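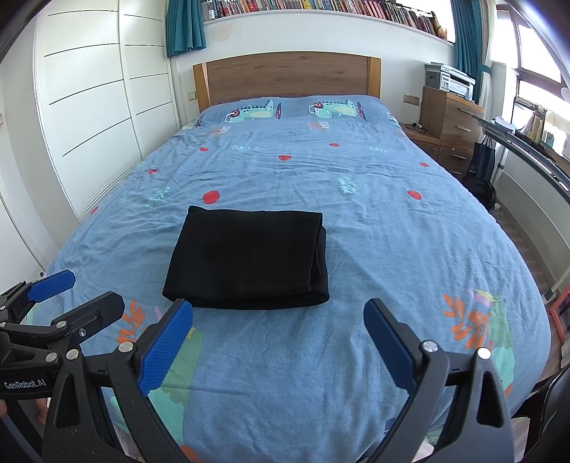 Midard 家庭洗衣记录集 数据说明

先写个能用的版本，细节后面再补。04/02/2025 更新。

一句话：住户自己写的洗衣流水账，整理成表。洗了什么，怎么洗，晾哪儿，多久收，收完放哪儿，有没有洗坏。全是文字，中文为主，夹一点韩文（Geum-ok Geum 那批，原文留着，旁边有译文）。

总共 3351 条。其中 1168 条带“后悔”字段，就是洗完之后写的那句抱怨。这个字段最有意思，也最脏，下面单独说。

文件

records.csv 主表，一行一次洗涤
items.csv 衣物表，一件一行，用 item_id 跟主表对
notes.txt 自由文本，没法塞进表里的都在这

就这三个。以前还有个 weather.csv，撤了，站点换过位置，前后对不上，别再来问要旧版。

编码 UTF-8，不带 BOM。Excel 直接双击打开会乱码，走“数据-从文本导入”。换行是 LF。notes.txt 里有人用全角空格对齐，没动。

来源

Tamurton 和 Novcombe 两处的住户，自愿写的。纸本居多，少数是手机备忘录导出来的。纸本由 Geum-ok Geum 录入，录完她自己又对过一遍，对到后半段速度明显快了，错字也明显多了（她自己说的，我照抄）。

Tamurton 那边水硬，记录里老有“发硬”“发灰”“毛巾像砂纸”这种话，拿去做词频的注意一下，不是人人都爱抱怨毛巾。Novcombe 水软，抱怨集中在“泡沫冲不掉”。两边混在一起算平均没什么意义，建义先按 site 分开。

主表字段

rec_id：记录号，不连续，中间删过重复的
site：T 或 N
load_type：深色 / 浅色 / 床品 / 毛巾 / 混洗 / 手洗 / 不详
temp：写的是旋钮上的档位，不是实测水温。有人写“冷”，有人写“凉”，都归到“冷”了。“温”没归，谁也说不准是多少度
detergent：洗衣液 / 洗衣粉 / 皂 / 其它。牌子都去掉了
dose：用量。“一盖”“半盖”“一把”“看着倒”，原样保留，不要试图换算成毫升。有人试过，白忙一礼拜
spin：脱水档，空着的很多
dry_place：阳台 / 室内 / 烘干 / 暖气片 / 窗外
dry_time：晾了多久，文本型，“一夜”“到下班”“忘了”都有
fold：叠 / 卷 / 挂 / 堆着
regret：见下

“混洗”这个值要当心。有的人是真的全扔一起，有的人是深色里混了一双浅袜子也写混洗。没有统一口径，当时就没定，后来补定也来不及了。

衣物表字段

item_id：衣物号
kind：T恤 / 衬衫 / 裤 / 毛衣 / 被套 / 床单 / 枕套 / 毛巾 / 其它
color：写的人怎么叫就怎么存，“黑”“洗过的黑”“以前是黑”是三个不同的值，故意的
fabric：照水洗标抄的，标剪掉了的写“无标”
age：买了多久，自己估的
washed_before：之前洗过没有

深色棉质的记录最多，掉色那部分够做点东西。羊毛的少，别拿来下结论。
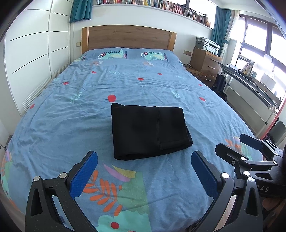
被套枕套单独提一句。床品大多是整套一起洗的，但登记的时候有人按套记一行，有人拆开记。kind 里写“被套”的不一定没有枕套跟着。想数件数的，先去 notes.txt 搜“一套”，搜到的手工看。

regret 字段

自由文本，长短不一，最短一个字（“唉”）。只有真写了的才有，空的不代表没后悔，可能就是懒得写。

常见的几类，没打标签，只是我翻的时候的印象：
染色。深色掉到浅色上，最多
缩水。毛衣，基本都是毛衣
纸巾忘在口袋里。写这种的人语气都特别差
晾得太久有味儿，又重洗一遍
叠好了又发现没干透，拆开重晾

脏话用星号盖了，只盖字不删句。有几条盖完之后就剩标点，也留着了，算情绪的一种吧。

做情感分析的，注意反话。“真是太好了，粉色衬衫”这句是负面的，分类器基本都判成正面。

已知问题

Novcombe 头一批的 temp 和 spin 两列录反过，改了，可能没改干净。看到 spin 里写“冷”的就是漏网的，换回来就行。
同一件衣服换了叫法会变成两个 item_id，合并过一轮，肯定还有漏的。
夏天的记录多，冬天少，季节上是歪的。想看暖气片晾衣服的会失望。
时间只精确到日，早上洗晚上洗看不出来。dry_time 里偶而会露一点线索。
notes.txt 有几段是购物清单，写在同一个本子上，被一起录进来了。想删，又觉得里面的“柔顺剂？”算相关，就没删。

隐私

人名、门牌、电话都去了。称呼改成统一代号，“我妈”“室友”这类没改。衣服上绣的名字，记录里提到的也去了。如果你还是认出了谁，告诉我 rec_id，我删，不用解释为什么。

不要拿来推断住户收入、健康之类。洗得勤不勤跟这些没关系，数据也撑不起。

怎么读

用什么都行，表很小。只有一个坑：rec_id 前面有零，一定按字符串读，按整数读会对不上 items.csv。另外 dose 里有逗号，字段带引号的，自己写 split 的会炸，用正经的 csv 库。

notes.txt 每段开头是 rec_id，后面一个冒号，然后正文，空行分段。有的段没有 rec_id，是本子封面上的字。

划分

没有官方的训练测试划分。要划就按住户划，不要按行划，同一个人写法太像了，按行划等于漏题。住户代号在 rec_id 的前两位。

许可和引用

非商用随便用，商用先写信。引用写“Midard 家庭洗衣记录集”加更新日期就够了，没有论文，暂时也不打算写。

整理脚本挂在 Lightfoot 仓库里，写得很乱，跑得通。先跑 clean 再跑 merge，反过来会把备注吃掉。脚本里的注释有一半是我骂自己的，略过。

待办

color 做一份对照表，Geum-ok Geum 在弄
韩文那批的译文再看一遍，“搓”和“揉”现在混着用
dry_place 里“窗外”和“阳台”有人分有人不分，得回去翻纸本
temp 的“温”到底怎么办，先放着

有错直接提 issue，带 rec_id，不带的我找不到。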